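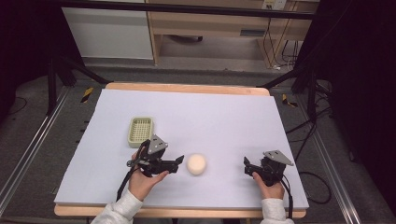 April, getting on for eleven at night

Back from Vultley with mud to the knee and the wrong dead people.

I should have known from the weather. It rained all the way down the valley and stopped the minute I had my boots laced, which I took for a blessing on the project, and I have been at this long enough to know better than to take anything for a blessing on the project. The plan was simple. Find the old chapel burying ground, find the three preachers who are supposed to be in it, copy the stones, be home for supper. I was home for supper. That is the part that went well.

The chapel itself came down before I was born. What's left is the step, which goes up to nothing, and a wall that keeps sheep out of the graves on two sides and lets them in on the others. The county history gives the congregation one paragraph, most of it about the roof. My own opinion, which I have now put in three letters to Prokmont Library without getting an answer, is that a group of people who walked out of one church, built another, split over whether to allow an organ, and then quietly made up again after the organ got damp deserves at least a page.

I started at the gate end and worked uphill. The stones there are slate and have kept their lettering beautifully, every curl of it, and they belong entirely to a family of corn dealers. Corn dealers in profusion. Corn dealers who Fell Asleep, corn dealers who Passed Over, one who was Called Home Suddenly and whose wife waited forty years to be called after him and got much smaller letters. Not a preacher among them. The sandstone is up at the top, where the wind is, and sandstone is what a poor congregation buys for a man it loves. It had flaked off like pie crust. On the best of them I could get a capital W, what I think was "Minister of," and then a wide bald patch where the Gospel should be.

I tried the low flashlight from the side, which usually brings something up. It brought up a snail. I don't scrub stones and I don't use shaving cream, whatever they recommend on that message board, so I sat on the wall and ate my sandwich and looked at the W for a while in case it got chatty.

It would help if I knew for certain how these people buried their ministers. The Harawira pamphlet (the little gray one, the only thing ever printed on them) says they were laid with their feet to the west, facing the flock, so that on the last day they'd rise up looking at their own congregation. I love that. I would also like some evidence for it. The pamphlet gives none, and it's wrong about the organ.

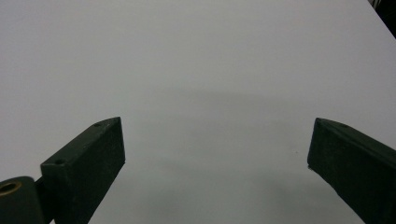 Afternoon, Tumell

Drove over to Tumell to see the registers, having made an appointment this time. The parish office opens from 2 until whenever it feels it has been open long enough. They keep the chapel books there as a sort of courtesy to a dead rival, in a cupboard with the flower vases, and you read them at the end of a long table with a heater that ticks.

The burial register is in better shape than I'd feared. Same hand most of the way through, a good square hand that only loses its temper during the influenza. And there, on page 13, were my preachers. Two of them. Both down plainly, with name, age, office, and the text preached over them, and both, in the last column, "removed to Prokmont."

Removed! I read it several times. I had spent the whole morning on my knees in front of a W that had no business being anybody I was looking for. When the town cemetery opened, it seems, the trustees decided that the founders ought to lie somewhere with a proper road and railings, so they were dug up and carted over the hill in the same week. There's a line in the account book for the carter, and another line, right under it, for the carter's beer. The beer was nearly as much as the cart.

The third man isn't in the register at all. I went through from end to end and then back again in case he was shy. He's named in the pamphlet as having died "in harness" at Vultley and been buried "beneath the pulpit he adorned," and I'm starting to suspect that whoever wrote the pamphlet had never been to Vultley and may not have been strict about pulpits either. Burial under the floor would explain his not being in the yard. It wouldn't explain his not being in the book, given that the square hand wrote down everybody, including a peddler found in a ditch, with the ditch described.

Unless he went back. That's my new theory, thought up at the traffic lights and not to be trusted. If he returned to the mother church after the organ business, then the chapel would have struck him off with great pleasure and Tumell would have him, in its own register, in its own yard, and I was sitting forty feet from him all afternoon with a heater ticking at me. I didn't think of this until I was ten miles up the road, naturally, and the office had felt for some time that it had been open long enough.

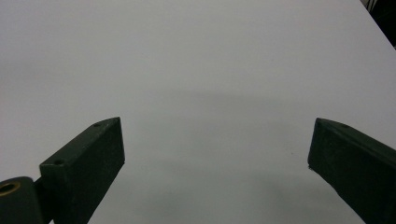

Anyway, I copied out both entries in full, and the texts as well, because nobody else is going to and the ink is going brown at the fold. One was preached over with "I have fought a good fight," standard issue. The other got a verse from Ecclesiastes about the race not being to the swift, and I'd give a good deal to know what the family said on the way home.

Things to do, written here so I can't pretend later that I forgot. Write to the Prokmont cemetery office and ask whether they have a plan of the old section, and ask nicely, as they may be in touch with the library. Ring Tumell about the parish burials. Correct the page on the website where I've had all three men resting at Vultley since last summer, with a map and an arrow. I was proud of that arrow.

And go back to the W sometime when the sun is low. He was a minister of something, up there with the wind and the sheep, and he isn't one of mine, or in the pamphlet, so as far as I can tell he isn't in print anywhere. I'd better look for him in the register too. I was so busy turning pages for the names I wanted that I went straight past the rest.

Boots are on newspaper by the back door. Sandwich box is still on the wall at Vultley.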